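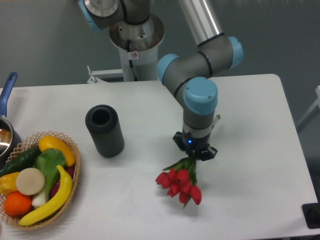

**Budgeting for a second arm: notes from Korkix, January 2018**

Korkix packs cut flowers and mixed produce in Binenville, in a building the firm has used since 1989. Its operations manager is planning the purchase of a second robot arm and agreed to go through the budget with us on the condition that we left the supplier quotes out.

"The arm is the line everyone looks at," she said. "On the first one it came to a little over half of what we spent. The rest was the gripper, the mounting, guarding, cabling and our own hours."

The hours were the worst estimate. Korkix had allowed 50 for setup and logged 135 before the cell was signed off. Most of the difference went into grip settings for stems. "A box has a width. A bunch of tulips has a width until you squeeze it. We had to set closing force and finger travel for every product, and then again when the grower changed."

For the new arm she has split the request into two parts. The first covers hardware and installation. The second, which she calls the handling budget, pays for test stock, spare fingers and operator time. It is approved separately and can't be moved to hardware.

Two integrators were asked to bid, Udel and Trummer. Both received the same test sheet: lift a bunch by the stems, carry it, lower it upright into a container, release. Each has to complete 500 cycles with fresh stock supplied by Korkix.

"I don't read cycle time first," she said. "I read the damage count – bruised heads, split stems – and then what they charge for a visit after handover. One of the bids was cheaper until we added four visits."

Parallel grippers are specified for both bids. Soft fingers were considered and priced, but the replacement interval was uncertain and she preferred a part the shop could swap with a hex key.

Reach and payload were set from the existing table layout, with a small margin on payload for a heavier gripper later. The order is to be placed by May. Floor anchors and the extra power drop are already in this year's building budget.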